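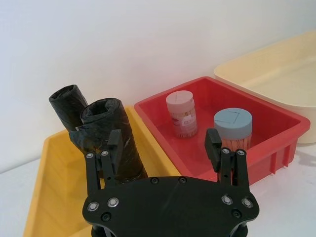

Home Docs Items Changelog

Sumau Household Sorting Set – README

Posted in February by Gitau Makokha

Last updated: Monday, by Ramil Yap

Scope

Sumau covers the sorting of small household supplies into open plastic bins on a tabletop. This file describes the items, the bins and the naming rules. Licensing is in a separate file.

Contents

The set has 91 entries. One entry (items/odden_07) is a duplicate and is skipped by the index, so loaders should report 90. Each entry has an item record, a bin record and a free-text note.

Item classes

bag_roll – garbage bags on a roll, any color. Orientation is recorded as upright, leaning or lying. A loose outer flap does not change the class.
jar_small – lidded jar, cylindrical. Lid color is a required field.
other – anything without a class of its own. Add a note.

Bins

Bins are identified by color and never by position, as the order on the table may change between entries. The bin record holds color, rim type and fill state. Fill state is one of empty, partial or full, and refers to items only.
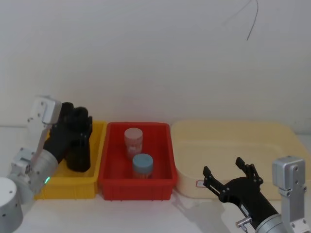
Jars of one type are separated in the records by lid color. Label text was tried as a key in version 2 and dropped, as small print was often unreadable. Two jars in the same bin get two item records that share a bin field: the pink-lidded and blue-lidded jars in the red bin are entered as jar_small/pink and jar_small/light_blue, both with bin=red. Overlap between them goes in the note field. The cream bin is entered as empty; a label on the outside of a bin does not count as content.

Known issues

- Notes in the Illton folder use "tub" for "bin". Treat as the same term.
- Lean direction is missing from the older bag_roll records.
- The Tavares folder writes cream as "white" in 7 entries. Crisanto Macaraeg has the corrected list – it has not been merged.

Corrections

Send corrections to Ziad Nasrallah with the folder name and entry number. Changes to class names go through Noel Maglaya.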